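Notes from the Back Row, April 2026

Well, friends, the second half of the season is upon us, and before I get to the program I want to spend a little while on the film we closed the winter with, as so many of you stopped me in the lobby to talk about it and I was too busy stacking cups to give anyone a proper answer.

Baltholm was always going to be a gamble. It runs 174 minutes, there is very little talking in it, and the first murder (if it is a murder - I have gone back and forth) doesn't come until most thrillers would be putting on their coats. Ernő Lengyel made it after a string of quick, funny pictures that everybody liked, and I think some people have never forgiven him for it. I didn't care for it myself the first time. I saw it on a bad screen with a head cold and came away remembering only the fog.

Seeing it again in December at the Vondeck, with that big clean picture and the sound turned up where it ought to be, I felt I owed the man an apology. What I had taken for dawdling is really a kind of good manners. He lets you get to know the harbor office, the stairs, the sister's kitchen, and then when somebody is standing on those stairs who shouldn't be, you feel it in your stomach before the camera has moved an inch. 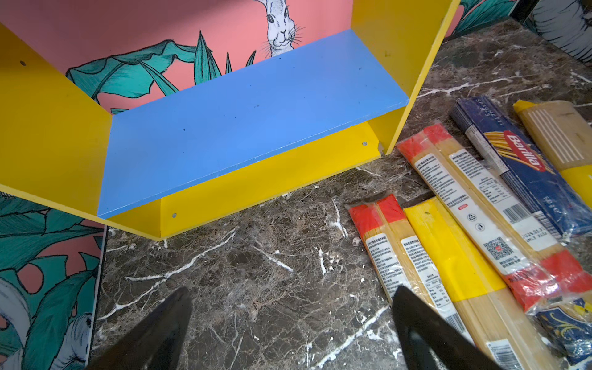
A rabbit among the leaves, over the blue shelf.

Clodagh Dolan gave the introduction that night and was kind enough to send me her notes afterward. Her argument, if I have it right, is that the film was cut twice. The first version was built around the detective, and the second, which we saw, was built around the sister, with a good deal of the detective's home life taken out. You can still feel him waiting for scenes that never arrive. There's a moment by the telephone where he looks at a photograph of a child, and the child is never mentioned again! Clodagh sees that as a wound in the picture. I rather like it. People do carry things around that we never hear the rest of.

Where we did agree was on the music. Hryhorii Hrynyshyn wrote it for a very small group of players, and nearly all of it is kept back for the last hour, so that when the cello finally comes in under the ferry sequence it's like someone opening a window. A few of you asked whether there is a recording. I've looked, and I can't find one for sale anywhere, but if you know better please do write in.

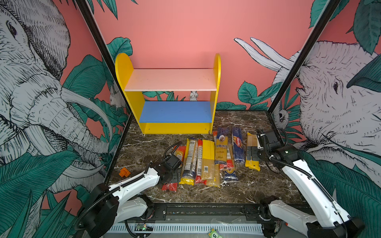
What's coming up

We have 5 films between now and the summer break, and I'm very pleased with the mix. First is The Björklund Letters, a family comedy that goes sour in the most delicious way around a dinner table. Mahfuz Biswas plays the son-in-law, and if you only know him from television you're in for a treat, for he does more with a napkin than most actors do with a speech. It's short, too, which ought to make it up to those of you who missed the last bus after Baltholm.

After that comes Otix, which I'll admit I voted against and was talked into. It's science fiction of the talky, low-budget sort, set almost entirely in one room, and the first twenty minutes are hard going. Stay with it.

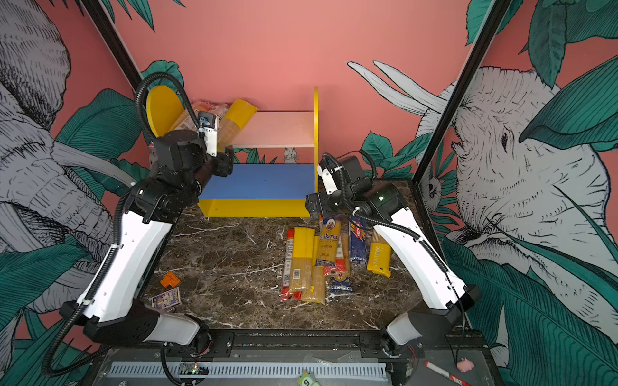
The middle stretch, when the two sisters start to suspect each other of being the copy, had me sitting forward in my seat like a ten-year-old, and I've been pestering people about the ending ever since. Yurii Lysenko shot it, and he has a lovely habit of letting faces drift half into the dark just when you most want to read them. I believe he's now directing something of his own, and I hope we can get hold of it for next year.

The other three are still waiting on paperwork, so I'll keep the titles to myself for now, apart from saying that one is a musical and one has subtitles, and they are the same one.

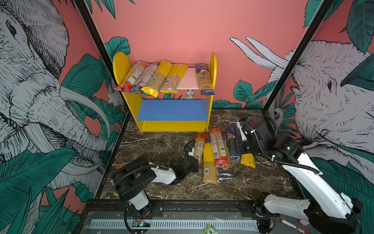

We'll have a talk after each show as usual, running until the coffee gives out. Please don't feel you need to say anything clever. Some of the best evenings we've had began with a person putting up a hand and saying they were bored, and then working out why in front of the rest of us.

Members' tickets are unchanged, and we're holding back 60 seats for each show until the week before, so there is no need to rush. If you'd like Clodagh's notes on the two cuts of Baltholm, leave your address at the desk and I'll see that you get a copy.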